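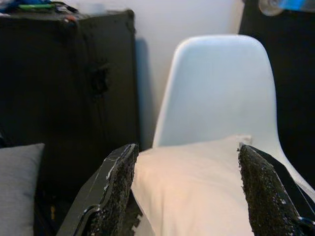 Rhona Geddes, fiction reviewer
January 17, 2023

Cullgate is a first novel from Skokberg, a small press that until now has mostly put out short story collections. It is set in Baltbridge, a port city where sleep is metered. Residents sell hours of it to Swanson, a firm that runs its forecasting software on the resting brain and pays by the quarter hour. The lead character audits those payments. In the second chapter she finds 1075 hours credited to a man who has been dead since February, and the rest of the book follows that entry through the ledger.

The premise is handled with care. The rules of the metering system are set out early and then kept. An hour sold cannot be bought back, a partial hour is rounded down, and a dream belongs to whoever paid for it. The last rule looks like decoration when it first comes up. It carries most of the plot after the midpoint, and the author never bends it to get a character out of trouble. Readers who dislike science fiction that changes its own physics in the final act will have no complaint on that score.

Structure is less secure. There are 49 chapters, most of them three or four pages long, and they alternate between the audit and a set of interviews with sellers. The interviews are the better half. They are written as transcripts, with the questions removed, and each one has its own grammar. The audit chapters lean on a narrator who explains what a ledger is more than once. By chapter 19 the reader knows how a reversal entry works and does not need the second worked case.
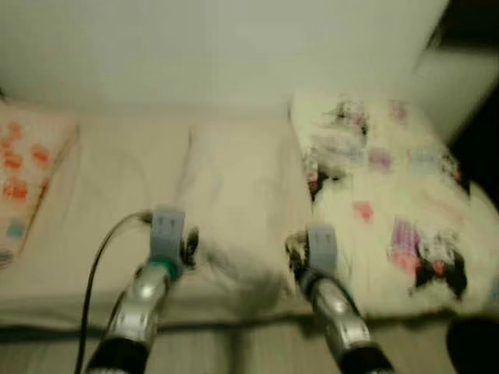 Two robot grippers above a beige cushioned surface.

The prose is plain and does its job. Sentences run short, dialogue is marked with dashes, and there is little description of the city beyond the harbor and the payment office. I would have liked a map of the districts. The pay rate depends on which one a seller lives in, and I had to keep my own list. The glossary at the back gives the rates for the first year only.

The ending will divide people. The audit is closed on a technical point, and the dead man's hours are assigned to an account the reader has seen once before, in a single line. I went back to check and the line is there. Whether it is enough depends on how closely you read the interviews.

Production is average. The paperback is glued, the inner margin is tight, and the transcript pages are set in a light gray type that is hard to read under a lamp. The first 200 copies were issued with a printed rate table as a loose insert. Mine came without it. The ebook has normal black type and working links from the glossary, and it is the version I would buy.
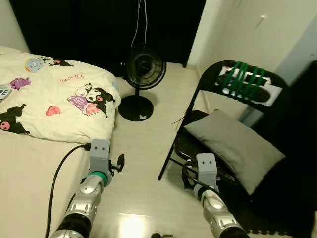
One reader wrote in to disagree about the audit chapters, saying the second worked case differs from the first in the order of the two entries, and that the order is how you can tell whose account gets the hours. I have reread both and the order does differ. I still think the chapter is too long.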